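Bench notebook, paper and binding
Job 3382 – county road survey volume, rebacking and loose maps

Carried on from the last entry. The volume is the one that came over from the Proner store with the spine off and the front board hanging by one cord. Text block is better than it looked when it arrived. The sewing is sound from the third section back. The first two sections are loose and there is old animal glue on the folds, brown and brittle, with a strip of newsprint lining still stuck to it.

Morning. Started on the spine. Put a thick methyl cellulose poultice on the upper half, left it under plastic film, then lifted the softened glue with the bone folder that has the filed edge. The upper half came clean in two passes. The lower half took four. Someone has been there before with a different adhesive, whitish and rubbery, which doesn't respond to the poultice at all. I rolled off what I could with a crepe eraser and left the rest. It is flexible and it isn't on the folds, so I would sooner leave it than go through to the paper.

For whoever picks this up: don't leave the poultice on longer than it takes to do the washing-up. I let the second one sit through a phone call and the outer folds of the fourth section took up moisture. They dried flat under blotter and a light weight but there is a faint tide line in the gutter, a few millimeters wide. It's written up on the condition sheet.

Newsprint lining. Saved the larger pieces in a polyester sleeve. One of them has part of a seed advertisement and a column of grain prices. It may help date the earlier repair. The sleeve is in the job folder behind the condition sheet.

Paste. This is where most of the day went. The wheat starch from the new bag isn't behaving like the old one. I made it up at the usual strength, 50 grams of dry starch, soaked in cold deionized water overnight in the fridge, then cooked on the low ring with constant stirring. The old starch turns translucent and heavy quite suddenly and then holds. The new one went translucent earlier, looked right, and then thinned out again while it was still on the heat. After cooling and sieving it was grainy. Put it through the horsehair sieve three times and it still had a slight drag under the brush.

Tried it again with the heat lower and stopped as soon as it turned. Better. It set to a firm jelly and broke down smoothly with water. I brushed out test strips on the long-fiber tissue and on the medium-weight kozo and left them on glass to dry.

Things I changed between the first and second cook, so nobody has to guess:

Heat down to the lowest setting the ring will hold
Wooden spoon changed for the silicone one, which gets into the corner of the pan
Rinsed the starch once and poured off the cloudy water before soaking
Stopped at the turn instead of carrying on to the usual time

I should have changed those one at a time. My guess is that the rinse did most of it, because the water that came off was very cloudy, but I can't say that from two cooks. Next time I'll repeat the first cook with the rinse as the only difference.

The label on the new bag says Chu, same as the old bag, but the printing is a different color and the lot number has a letter in front of it. I have written to ask whether the milling changed. No answer yet. Please don't throw out the tail end of the old bag. There is enough for one small batch, and I want it for comparison.

Test strips, first look after lunch. Old starch strip peels with fiber tear across the full width. New starch, first cook, peels clean in places and tears in others, with visible lumps under the tissue when held against the window. New starch, second cook, tears across the full width, a bit stiffer than the old when flexed. I could live with that on the spine lining. I wouldn't use it on the map folds, where it has to bend.

Humidity. The Fisix logger on the shelf over the press reads higher than the one by the door and has done since it came back from calibration. Put both in a closed box with a salt pouch over lunch. The door one settled at the expected value. The shelf one sat 9 points above it. So the shelf reading is wrong and the drying notes in the last several entries are wrong with it. I have put a strip of tape on the case with the offset written on it. It will do until it goes back.

This also explains the boards. We thought the room was damp and had been leaving things in the press longer than needed. Using the door logger, the room has been fine. The mill boards that curled last month curled because they were lined on one side only, and that was our doing.

Maps. There are 27 folded sheets in the pocket at the back, all on a thinner paper than the text. Most are split where the folds cross. Surface cleaned the first group with grated eraser and a soft brush, working from the center out and staying off the hand-colored boundaries. The pink wash is stable to a dry brush. The green one isn't, there was color on the cotton swab straight away – dry, with no pressure. Green areas are to be left alone until we have talked about it.

The splits at the crossings will want small patches, torn not cut, grain running along the longer fold. I laid out a sheet of the thin kozo toned with dilute acrylic. The first toning was too yellow. The second, with a touch of raw umber, sits close enough to the sheets that I stopped looking for a better one. Toned sheets are on the top rack with pencil marks in the corner showing the mix. Use the ones marked with two lines.

Question for the group: do we put the maps back in the pocket folded, or house them flat and leave a note in the pocket? The pocket itself is sound. But every time a reader opens one, the crossings take the strain, and the patches will only move the break further along. My preference is flat, in a folder the same height as the volume, stored next to it. The Proner people will need to say whether they have a shelf deep enough. I'll ask when I send the interim report.

Boards. Front board is off completely now, and I didn't have to cut anything. The corner on the lower fore-edge is soft and has opened into layers. Fed thin paste between the layers with a palette knife, using the second cook, and clamped it between polyester web, blotter and scraps of board. It squeezed out more than I wanted. Wiped and changed the blotter. Check it first thing and change the blotter again.

Leather. Haven't opened the new calf. The old spine piece is in better order than I first wrote and I think it can go back over the new one. It needs the inside pared back to something firm. The red rot is only on the joint edges. One coat of consolidant along those edges tomorrow, thinned in alcohol, fan on.

Sink. The left tap drips again. The washer was changed in spring. If it's the seat and not the washer we'll need a proper plumber.

To do, in no particular order:

Repeat cook with rinse only
Change blotter on corner
Write interim report for Proner, with the question about shelf depth
Box up the shelf logger
Order blotter, the heavy kind, and more polyester web
Find the other bone folder

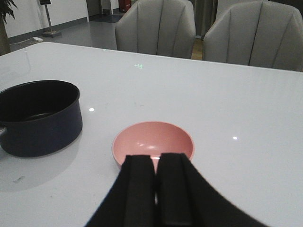
Grukbridge, August

Added later, 5:40 p.m. Pot and pink bowl are on the white table. Went back to the strips before locking up.

The second-cook strip has lost some of its stiffness after a few more hours. Flexed it a good many times over the edge of the bench and the tissue held without cracking or lifting. So I may have been too quick about the map folds. I'll leave it overnight and try it against an old-starch strip of the same age, same paper, same brush. If there is nothing to choose between them I'll do one of the plain uncolored sheets first and look at it again in a week.

The first-cook strip got worse. One corner had come up by itself. What was left of that batch went down the drain with plenty of water.

The remaining second-cook paste is in the fridge, covered, with a date on the lid. Good for the rest of the week if it still smells of nothing. Sieve it again before use and let it come up to room temperature first.

Press is on the spine lining test, light pressure only. Please leave it closed until the morning.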